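ロボットのうでが、とちゅうで止まったのはなぜ?
こどもロボットのへや 第16回

みなさん、こんにちは。デスタード(Destard)研究室のセユム(Seyoum)です。わたしは外国から来て、日本語を勉強しながら、このページを書いています。むずかしいことばは、なるべく使わないようにします。

今回は、わたしたちのロボットが失敗した話をします。失敗の話は、少しはずかしいです。でも、前の回を読んだ小学生の人から「ロボットはまちがえますか」という手紙をもらいました。はい、まちがえます。その答えを、くわしく書きたいと思いました。

コンピューターの中で練習する

わたしたちは、ロボットのうでに、つみ木をつむ仕事を教えています。はじめから本物のうでを動かすことは、しません。まず、コンピューターの中にうでとつくえを作って、そこで練習させます。これを「シミュレーション」といいます。ゲームの中の世界に、少しにています。

わたしたちが使っているシミュレーションの名前は、ペクルブリッジ(Pekurbridge)です。ペクルブリッジの中では、うでがつくえにぶつかっても、何もこわれません。人もけがをしません。夜のあいだもずっと練習できますから、ひとばんで4,000回の練習をします。

朝になると、わたしは練習の記録を見ます。うまくできた回には丸、できなかった回にはばつがついています。いつもの朝は、丸のほうがずっと多いです。ところが、9月のある朝は、ばつばかりがならんでいました。

記録のばつの横には、みじかいことばが書いてありました。「ひじの角度、げんかい」。どの行も、どの行も、同じことばでした。わたしはコーヒーを飲むのをわすれて、画面をずっと下まで読みました。

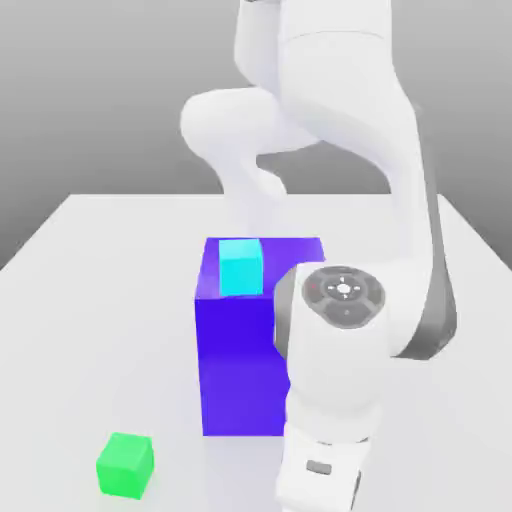
ロボットのうでには、人のうでと同じように、まがるところがあります。これを「関節(かんせつ)」といいます。人のひじは、ある角度より先にはまがりません。むりにまげたら、とてもいたいです。ロボットはいたいと言いませんが、むりにまげると中の部品がこわれます。ですから、どの関節にも「ここまで」という角度が決めてあります。つくえのまんなかに大きな青いつみ木があって、その上に小さな水色のつみ木がのっていますね。こういう高いところでつみ木をあつかうときは、うでがつくえの上のつみ木をあつかうときとちがう形になります。左の手前にある緑のつみ木のように、つくえにじかにおいてあるものと、高い台の上のものでは、手首の高さも、ひじのまげ方もかわるのです。

では、あの夜は何がおかしかったのでしょうか。

ロボットは、つみ木のところへ手をはこぶ前に、どの関節をどれだけまげるかを計算します。この計算には、答えがひとつだけとは、かぎりません。みなさんも、つくえの上の消しゴムをとってみてください。ひじを高く上げてもとれますし、ひじを体につけたままでもとれます。手の場所は同じでも、うでの形はいろいろあります。

わたしたちのプログラムは、その中から、いちばん早くつく形をえらんでいました。ふだんは、それで問題がありません。しかし、前の日に、わたしは大きなつみ木のおき場所を少しうでに近くしました。すると、いちばん早い形は、ひじをぎりぎりまでまげる形になってしまいました。うでは動きはじめて、ひじが「ここまで」の角度に来て、止まります。つぎの回も同じ計算をして、同じところで止まります。それを朝までくりかえしていました。

止まったことは、よいことでした

この話を研究室の見学に来た子どもたちにしたとき、「ロボットがこわれたんですね」と言われました。いいえ、こわれていません。うでが止まったのは、安全のためのしくみがちゃんと働いたからです。このしくみがなかったら、どうなるでしょう。本物のうでなら、モーターがむりをして、とても熱くなるかもしれません。持っているものを落とすかもしれません。そばに人がいたら、もっとあぶないです。

悪かったのは、わたしの準備のほうです。おき場所をかえたのに、うでがどんな形になるかをたしかめないで、家に帰りました。夜の練習をはじめる前に、20回だけためして見ていたら、すぐに気がついたはずです。

どうやってなおしたか

なおすために、ふたつのことをしました。

はじめに、形のえらび方をかえました。いまは、早さのほかに「げんかいまで、あとどのくらいよゆうがあるか」も計算します。よゆうが少ない形は、早くてもえらびません。そのかわり、うでの動きは前より少しおそくなりました。わたしは、それでよいと思っています。

つぎに、同じばつが30回つづいたら、練習が自動で止まるようにしました。そして、わたしの電話にお知らせが来ます。このお知らせは、一度だけ、夜中の3時に来ました。ねむかったですが、記録を見たら、プログラムの数字をひとつ、わたしが打ちまちがえていました。

おうちや学校で、やってみよう

ロボットがなくても、関節のげんかいを調べることができます。友だちとふたりでやると、たのしいです。

いすにすわって、つくえの上に本を何さつか重ねます。その上に消しゴムをのせてください。はじめに、いつものようにとります。つぎに、ひじをわきばらにつけたままで、とってみます。本をもっと高くしたり、自分の近くにおいたりすると、どうなりますか。とりにくい場所が、きっと見つかります。いたいと思ったら、そこでやめてください。

とりにくい場所を、紙に絵でかいておくとよいです。わたしも仕事で、同じような絵をよくかきます。

ことばのメモ
関節:うでや指の、まがるところ。
シミュレーション:コンピューターの中で、本物のかわりにためすこと。
げんかい:それより先に行けない、いちばんはしのところ。

つぎの回は、ジョムソープ(Jomthorpe)という町の工場で、はこをはこぶロボットがまいごになった話を書きます。質問の手紙も待っています。漢字にふりがながなくても、わたしは読めますので、安心して書いてください。

デスタード研究室 セユム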